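Vakton Pick
Bin picking software for mixed items

Hi, and thanks for stopping by! I'm Svenja Reisinger, I write most of the planning code in Vakton Pick and I also answer the support mail, so if you end up using it we'll probably talk sooner or later.

Vakton Pick is the piece that sits between your depth camera and your arm controller. It takes a point cloud of a bin, comes up with grasp candidates, checks each of them against the bin walls and the arm itself, and hands over a path the controller can run. You don't need CAD models of your parts. I used to work on a cell where each new part meant an afternoon of model fitting (and then the supplier would change the mold a little, and there went another afternoon), and I never want to do that again.

What's in version 2

The big one is the wall planner. In the first release the bin was just a box you typed in, four walls and a floor, and the planner stayed well clear of all of it. Safe, sure, but anything lying against a wall got skipped over and over. Now you scan the empty bin once and Pick keeps the real shape: sloped panels, dents, lips, whatever yours has. Clearance is set per surface, so you can let the fingers come close to a floor you don't mind scratching and still keep the wrist well away from the rim.

The second is cable modeling. I put this off for ages! If your dress pack hangs loose near the wrist, you can add it as a soft volume that moves with the last few joints. It's a rough sausage shape and I won't pretend it's physics, but it rules out the paths where the loop would be dragged over the edge of the bin. Clamps, brackets and anything else bolted on near the rim go in as fixed obstacles, and there's a little editor for drawing those right on top of the scan.

Third, candidates are ranked by what the fingers will have to pass on the way in, as well as by how good the grip looks at the end. You can see the ranking live in the viewer and drag the weights around with the mouse. I do this far more than I need to.

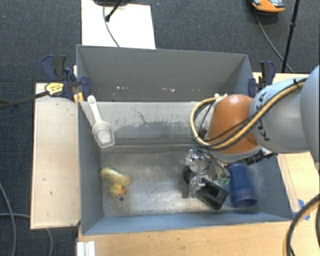 KUKA arm reaching into a gray bin, with a toppled rubber duck, a blue cup by the side wall and a plastic scoop leaning in the corner.

Leaning things are my favorite test, because a long thin handle standing up against a wall gives the camera so little to work with. See-through plastic makes it worse, with holes in the cloud right where you'd like some points. Pick has a fill step for this that borrows edges from the color image and closes the gaps before grasps are generated. It's off by default as it adds time to each cycle, and if all your parts are matte cardboard you can happily leave it off forever. Cups on their side are a different headache: the planner has to pick between pinching the rim and going across the body, and you can tell it which you prefer, by region or by rough size.

What you need

A Linux PC with a decent graphics card, a depth camera that gives you an organized point cloud, and an arm you can stream joint positions to. The gripper is described in one small text file: finger length, stroke, outline, done. Two-finger grippers are well covered. Suction works but the tuning page for it is thin, I know, it's on my list for March.

Hand-eye calibration is built in. Set aside more than 60 minutes the first time, mostly for printing the board and finding something flat to stick it to.

The package

You get the planner, the viewer, the obstacle editor and a log player that lets you step back through a pick and see each rejected candidate with the reason next to it. Munham is the name of the planner library underneath, in case you see it in the logs and wonder. Sorach is the simulator add-on, sold separately, handy if your cell is busy all day and you want to try settings at your desk.

A license covers one cell and includes updates for 2 years. The trial runs the full thing for 7 days, no card needed. Orders and invoices go through Warraich, our reseller, and technical questions come straight to me. Send a log file along if you can, it saves us both a lot of back and forth!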